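Does a basket by the couch help? Report on our tidying trial
Marthinus Magagula and Oksana Boiko
Submitted 1/5/19

Our question came from the Skadness housekeeping guide, which claims that clothes get picked up sooner if a basket sits within arm's reach of where people drop them. The guide gives no source. We doubted it from the start, and we still do, mostly.

We kept a tally over 4 weeks in two share houses. Of 361 items left on furniture, 190 ended up in a basket the same day. That sounds favourable until you look at who was keeping the tally. Oksana lives in one of the houses and admits she tidied more on days she had the clipboard. Joshi Street did worse than the other house, but it also had football training twice a week, so the comparison is shaky.

Sports gear was the category we argued over. A jersey and shorts are light, and one trip clears them. Towels and doonas are another matter, and the guide never mentions them.
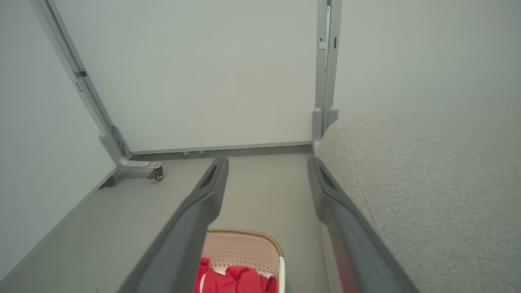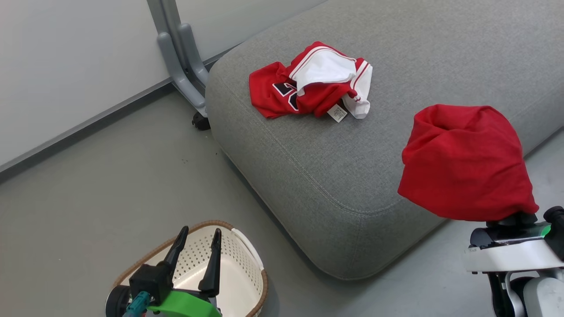
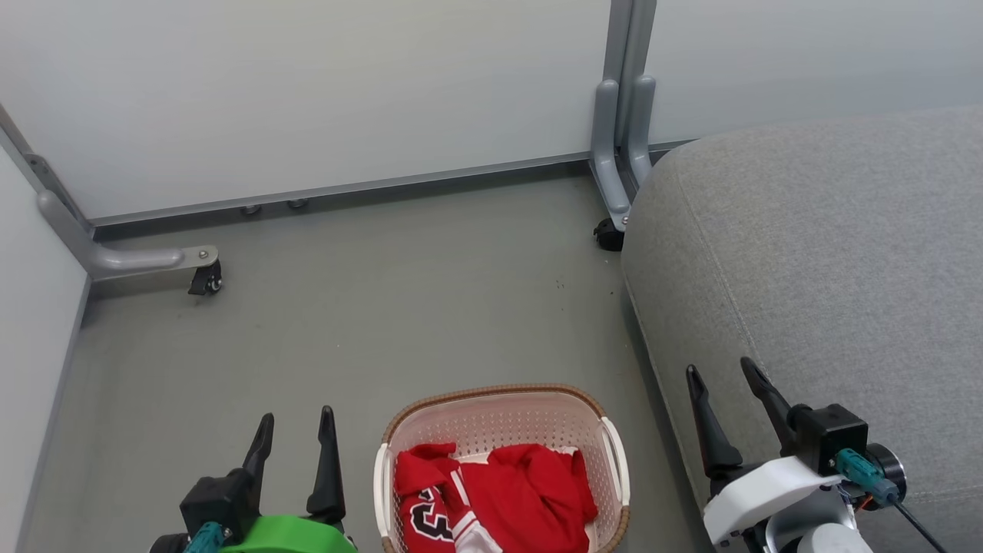
Red sports clothes and the perforated basket with the brown or tan rim.

We also can't say whether the colour or shape of a basket makes any difference, as the guide suggests in its second chapter. We only tried one kind. A fair test would need a few weeks with no basket at all, and someone outside the house doing the recording. Marthinus wants to run that in October. Oksana would sooner drop the guide's claim from our reading list until its authors show some numbers.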